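Die Sache mit dem Aufschreiben

Ich habe in meinem Berufsleben vielleicht vier Regelwerke verfasst, und an keines davon hat sich jemand so gründlich gehalten wie an den Zettel über der Kaffeemaschine. Auf dem Zettel steht: »Sieb!« Mehr steht da nicht. Unser neues Dokument zu den Aufnahmen am Zweiarmplatz hatte in der ersten Fassung 32 Seiten und ein Abkürzungsverzeichnis. Man ahnt, welcher Text der bessere ist.

Seit Februar schreibe ich also um. Der Auftrag kam aus dem Projekt Trakport, bei dem mehrere Standorte dieselben Greifaufgaben aufzeichnen sollen, damit hinterher alles zusammenpasst. Zusammengepasst hat bisher vor allem die Überzeugung jedes Standorts, dass die anderen es falsch machen. Bei Ninard beginnt eine Aufnahme, wenn der Arm sich bewegt. Bei uns beginnt sie, wenn jemand »läuft« ruft. Beides ließ sich begründen, und beides wurde begründet, ausführlich und per Mail.

Was von den 32 Seiten übrig ist, passt inzwischen auf zwei, und ich hänge an jedem Satz, der noch drinsteht. Ein paar davon, mit dem Ärger, der jeweils dahintersteckt:

Vor jeder Aufnahme fahren beide Greifer in die offene Stellung. Klingt banal. In der alten Fassung stand »in die Grundstellung«, und jeder hatte eine andere. Wir hatten Abende, an denen ich mir 93 Episoden angesehen habe, nur um festzustellen, dass der eine Kollege halb offen für offen hält. Er hält es bis heute dafür, fährt aber jetzt ganz auf.

Hände aus dem Arbeitsbereich, bevor der Arm freigegeben wird. Das ist die einzige Regel, über die ich nicht diskutiere. Der Arm ist langsam, der Arm ist leicht, der Arm hat noch nie jemandem etwas getan – das habe ich alles gehört, meistens von Leuten, die dabei den Ellbogen auf dem Tisch hatten. Wer umräumt, sagt laut Bescheid, und wer bedient, wartet auf die Antwort. Ein Kopfnicken gilt nicht. Floor Claeys hat vorgeschlagen, dafür ein festes Wort zu nehmen, das sonst im Labor nie fällt. Wir sind bei »Yatsenko« gelandet, so heißt der Schrank mit den Ersatzteilen. Leider fällt das Wort seitdem ständig, weil alle darüber reden wollen.

Ein Objekt gilt als abgelegt, wenn es im Behälter liegt und der Greifer es losgelassen hat. Auf der Seite liegen ist erlaubt. Um diesen Satz wurde länger gerungen als um den Not-Halt. Es gab eine Fraktion, die fand, ein Spielzeugtier müsse stehen, alles andere sei unsauber. Ich habe die Fraktion gebeten, einmal mit zwei schwarzen Fingern am Ende eines Gestänges ein Plastikschwein auf die Füße zu stellen. Danach hatten wir eine Mehrheit.

Der Behälter bleibt während der Episode, wo er ist. Wird er verschoben, kommt ein Vermerk dazu. Wird er verschoben und es kommt kein Vermerk dazu, kommt eine Mail von mir.

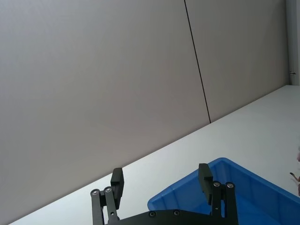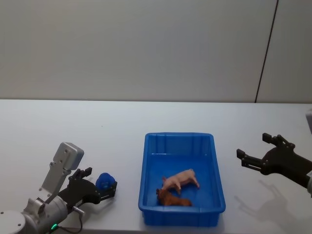 Der Rest der zwei Seiten betrifft das Benennen, und da bin ich am wenigsten stolz. Episode 2184 heißt in unserer Ablage bis heute »neu_final_jetzt_wirklich«. Ich kenne den Täter, ich rasiere ihn jeden Morgen. Ab sofort gilt: laufende Nummer, Aufgabe, Kürzel, fertig. Adjektive sind in Dateinamen verboten. Gefühle gehören in das Feld »Bemerkung«, das dafür auf 18 Wörter begrenzt ist.

Offen ist noch, was mit abgebrochenen Episoden passiert. Ich bin fürs Aufheben und Markieren, Prullow ist fürs Löschen. Mein Argument: Aus einem verpatzten Griff lernt man etwas, und wer nur die gelungenen behält, hat am Ende eine hübsche Sammlung und eine falsche Vorstellung davon, wie oft es klappt. Das Argument von Prullow: Speicherplatz. Da kommt man schwer gegen an, Speicherplatz hat eine Rechnung und meine Vorstellung hat keine. Vorläufig heben wir auf und markieren, und vorläufig ist bei uns ein dehnbarer Begriff.

Falls jemand mitliest, der so etwas für den eigenen Standort braucht: Schreibt die Regeln am Tisch, zu zweit, einer bedient und einer notiert, wo der andere zögert. An genau den Stellen fehlt ein Satz. Unsere beiden Seiten hängen jetzt laminiert neben der Tür, Schriftgröße 14, ohne Abkürzungsverzeichnis. Über die Kaffeemaschine durften sie nicht, da hängt ja schon was.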